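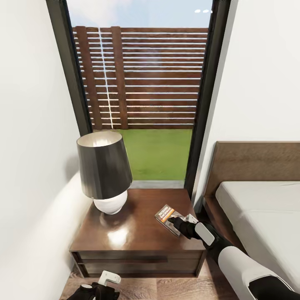 Fig. 4. Bedroom corner with window, fence and lawn behind the glass.

4. Saving your game and moving a save to another computer

Vavcombe keeps two kinds of saves. The autosave is written each time you enter a new district. The manual save is written only when you ask for it. You have 27 manual slots for each profile.

4.1 To make a manual save

1. Press Esc to open the pause menu.
2. Choose Save, then choose a slot. An empty slot shows a dash.
3. Type a name for the save, or leave the name which the game offers.
4. Press Enter and wait until the small key icon in the corner stops turning.

Note: Manual saving is not possible during a chase or during a conversation. The Save line is then gray.

CAUTION: Do not close the game while the key icon is turning. The slot can be damaged, and a damaged slot can not be repaired from the menu.

4.2 To move a save to another computer

1. On the old computer, open Options, Profile, Export.
2. Mark the saves you want to take with you. One export file can hold up to 100 MB.
3. Choose a folder and press Write. The file gets the ending .etell.
4. Copy the file to the new computer.
5. On the new computer, start the game one time and create a profile. Any profile name is allowed.
6. Open Options, Profile, Import and select the file.
7. Restart the game.

Note: Both computers must have the same version of the game or the new computer must have the newer one. The version number is in the lower line of the title menu. Saves from before the February update are converted at import, and it can take several minutes.

Note: Key bindings and graphics settings are not part of the export. Please set them again by hand.

4.3 Messages during import

Error 368: The file is from a newer version. Update the game and import again.
Error 801: The file is not complete. Copy it again from the old computer.

If the error 801 comes back, make a new export with fewer saves in it. The players of the Dolton chapter should export the chapter save alone, without the others.

Text of this section: Ilze Ramanauskas. Checked by Povilas Ots, Rebane support.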